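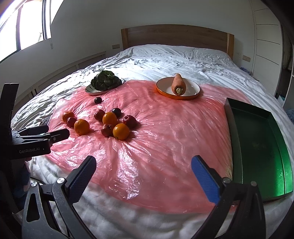 The Fullent desk rang at 12 to remark that supper laid on a bed was still supper, and that the regulations required it to be entered as such. The clerk at Prinitz House thanked the desk and opened the register.

Under the rules of the residence, any guest confined to an upper room was entitled to fruit, one root vegetable and one leafy vegetable. The guest was further entitled to refuse them. Bedding was to be protected by a sheet of plastic, and the color of the plastic was left to the discretion of the house. At Cleltden, where the clerk had trained, it had always been gray. The Alvarado wing preferred pink, and had written more than 30 letters in defense of the preference.

The clerk had carried the bok choy up first, on its plate, and then the carrot in its dish. The apples, the oranges and the plums had been placed directly on the plastic, as the rules permitted in October.

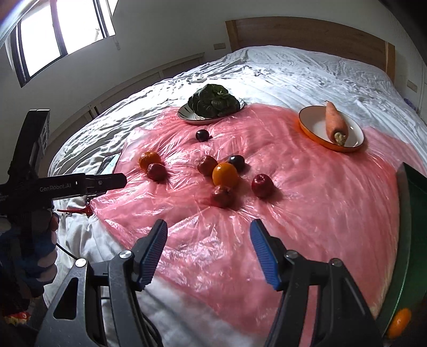 The guest had not yet arrived. This was not irregular. The room had been reserved by letter, in a careful hand, and the letter gave no hour. It asked only that the oranges be moved to the tray before anyone sat down, and that the carrot be left alone.

The clerk read the letter again on the landing. A request concerning oranges fell under Section 700, which dealt with citrus and other round goods. A request concerning a carrot fell under no section at all. The clerk considered referring the matter to Fullent, and decided that the desk had been told enough for one evening. 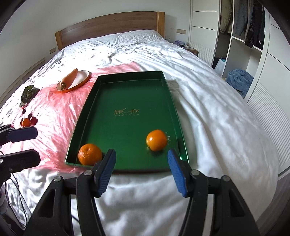 At the back of the register there was a column headed Remarks. In all the years of the house it had been used for leaks, lost keys and one complaint about a piano. The clerk wrote that the room was in order and that the carrot had been respected – then struck out the last word and wrote "observed," which seemed more suitable for inspection.

Downstairs the bell sounded. The clerk closed the register, straightened both cuffs and went to open the door.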